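From: Paraskevi Politis
To: classic film list
Subject: Re: Silent comedies with live piano, which print?

Fiorella Galli wrote:
> Does anybody know if the Khalaf print of "The Stotow Express"
> is the long one? I saw it many years ago in Groltville and I
> remember a chase over the roofs. In the version on my disc
> there is no roof at all, and it stops after 11 minutes.

Dear Fiorella, dear all,

I can answer a part of this. The Khalaf print is the long one, 21 minutes if the projector runs at the correct speed. The roofs are there, between the station and the wedding. Your disc was surely made from the Plovonis reduction, which was cut for home use. The titles in it are also new, and in my opinion too funny. The old titles were dry, and the actors did the rest.

I watched both again in September, one after the other, with my notebook on the kitchen counter. 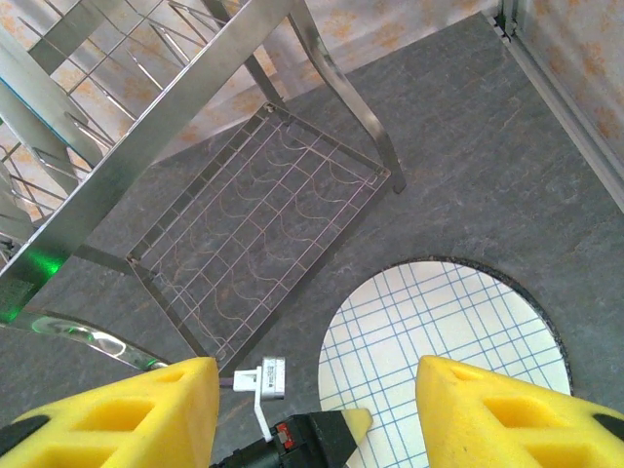 My kitchen, by the dish rack.

What surprised me is the second husband. In the short version he is only a man who falls down. In the long one he has a full scene alone with the hat, and he plays it very quietly – I would even say sadly. I had always thought of him as a weak comedian and I must take it back. The leading lady I still cannot love, I am sorry. She looks to the camera too often.

About the music: the pianist in Groltville used a waltz for the roofs. I find this better than the fast gallop on the disc, where you get tired before the actors do. If somebody has the cue sheet, I would be very grateful for a copy. I have only page 10, and it begins in the middle of the wedding.
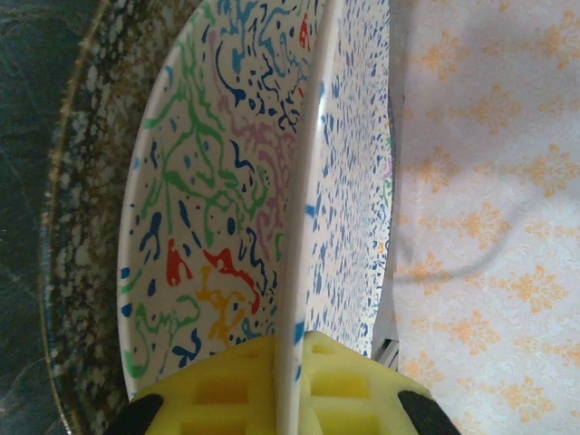
Fiorella has written to me in the meantime that she does not agree about the leading lady. For her, the looks to the camera are the joke, and the long print must make this more clear, as the husband never sees what we see. She also thinks that the waltz was played only for the second half of the roofs, and that before it there was no music, only the drum.

It is possible. I was sitting far at the back. Was anybody else from this list at that screening?

Best regards,
Paraskevi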